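Maio, fim da tarde

Acordei às seis e já não voltei a dormir. Chovia e a roupa de ontem tinha ficado no estendal da marquise, por isso levantei-me, meti-a para dentro e aproveitei para começar o armário de baixo, que ando a adiar desde a Páscoa. O médico diz para não me baixar muito. Sentei-me no banco da casa de banho e fiz tudo sentada.

O armário de baixo é onde vai parar o plástico. Tirei primeiro as caixas de guardar comida e juntei as tampas no chão. Ficaram 17 tampas sem caixa. Experimentei todas duas vezes e pus as que não serviam num saco para a reciclagem. As caixas sem tampa guardei, servem para os botões e para os parafusos do Artur.

Às dez telefonou a Chiyo Yokoyama por causa do recibo do condomínio. Falámos quase meia hora. O filho dela muda-se para Gralldale no fim do mês, para trabalhar na Hirano, e leva pouca coisa. O quarto tem cozinha partilhada e lá dentro não há nem um prato. Perguntei se ele queria taças e ela disse que sim, desde que não fossem de vidro, porque a viagem é comprida e ele arruma mal as malas.

Depois do almoço (sopa de ontem e um ovo) limpei a mesa e trouxe as taças e os pratos dos miúdos.

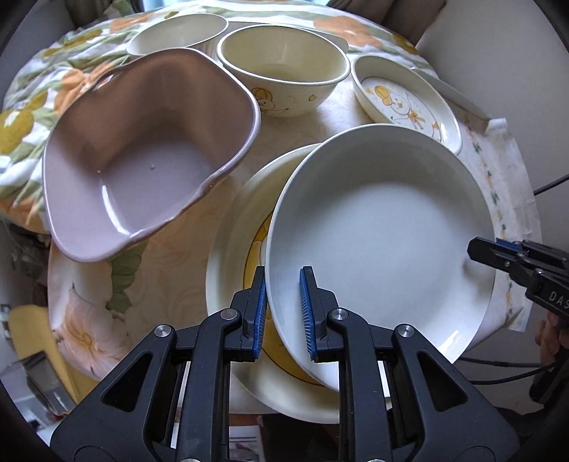 Não me custa dar isto, mas custa-me escolher. Estive com as coisas à minha frente um bom bocado e ia mudando de ideias. A bacia rosa fica, que é onde lavo as camisolas de lã e não tenho outra daquele tamanho. A taça amarelada mais funda, com o bichinho de boné e o coração, também fica, era a da papa da Inês e ela ainda pergunta por ela quando cá vem. O prato do cãozinho de laço cor de laranja pensei em dar e acabei por pôr de lado outra vez. A taça branca grande, essa, vai para o rapaz. Dá para salada, dá para massa, e sem bonecos ele não tem vergonha de a usar à frente dos outros.

O Artur chegou por volta das 4 e perguntou se íamos abrir uma loja. Ajudou-me a passar um pano no fundo do armário, onde havia uma mancha pegajosa que julgo ser do xarope de groselha. Saiu com água quente e bicarbonato. Forrei a prateleira com o papel que sobrou da Jekdale, aquele às riscas, que não chegou para as gavetas. Ficou um canto por forrar do lado do cano.

Voltei a arrumar por tamanhos, as taças maiores por baixo e os pratos de pé ao lado. As caixas do Artur foram para a despensa. A porta agora fecha sem ser preciso dar-lhe com o joelho, embora a dobradiça de cima continue frouxa. Ele ficou de a apertar amanhã.

Gastei 9 euros na mercearia: pão, leite, cebolas, detergente da loiça e um quilo de laranjas que não eram grande coisa. Esqueci-me do arroz.

Doem-me as costas, menos do que esperava. Jantamos o resto da sopa. Amanhã ligar à Chiyo para saber a que horas passa, ir buscar o arroz e procurar uma caixa de cartão que sirva para a taça.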